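A day out at the Greton toy and model fair

Sunday, Dec 29, 2019

I had been meaning to go to the Greton fair for years, and every year something got in the way – a cold, a cancelled train, relatives who would not leave. This time there was nothing to stop me, so I packed a cheese sandwich and a flask and caught the early bus. It takes the long way through the villages, and I can't say I minded one bit, with the fields all silver and hardly another soul on the top deck.

The fair is held in the old Taltero button works, a long brick building by the canal with a saw-tooth roof that lets in lovely light even in the dead of winter. Entry was 6 pounds, which seemed very fair to me, and for that you get a paper wristband and a little folded map with all the stalls numbered. I lost my map before I had got past the coats, but a kind lady on the door gave me another and didn't make a fuss.

There were 157 tables this year, according to the programme, up from the last fair in May, and you do feel it in the middle aisle, where it's a squeeze with a rucksack on. My advice is to start at the far end and work back. Most people stop at the first few tables and stay there chatting, so the canal side is quite peaceful until eleven or so.

I spent far too long at the tinplate. There was a clockwork ferry with most of its paint still on, and a pair of carriages I remember from my uncle's front room (or their twins, anyway), and I stood there turning one over in my hands until the stallholder very politely asked if I was buying. I wasn't, at that price! I did come away with a shoebox of odd wheels and couplings, though, and I have already used four of them.

The Ferko stand was the busiest by a long way. They make wooden puzzles and stacking toys in a small workshop on the other side of town, and they had brought a lathe with them so that you could watch a spinning top being made from start to finish. The smell of the shavings was wonderful. Children were allowed to pick a colour for the stripe and take the top home, and I am not too proud to say that I queued up as well. Mine is green.

Lunch is the one thing I would plan better. The tea room upstairs has only a handful of seats and the soup ran out early, so I was very glad of my sandwich, which I ate on the back stairs looking out over the lock. The cake held out, and the ginger one is worth the climb.

In the afternoon there was a talk about the Czerwiński collection, which came to the museum next door in tea chests and is still being sorted. It holds 972 pieces, mostly paper theatres and cardboard buildings, the sort you cut out and glue on a wet weekend. We were shown a whole street of shops with curtains in the upstairs windows, and a railway station with the timetable written in by hand. The talk overran and I don't think anyone cared. I could have listened for another hour.

After that I had a last wander round the space toys, which are my real weakness. Prices have crept up – I saw a boxed moon buggy marked at 33 pounds that I would swear was half that not so long ago – but the sellers are happy to talk even if you keep your purse shut, and I had a long and very enjoyable argument about whether a toy rocket looks better with fins or without. I am firmly for fins, and I like a good pointed nose and a few black bands round a white body too.

My bus home was late, and I sat in the shelter with the shoebox on my knees, going through the wheels until it got too dark to see them. The next fair is in May, and I've put it on the kitchen calendar already.

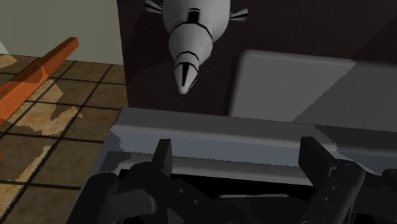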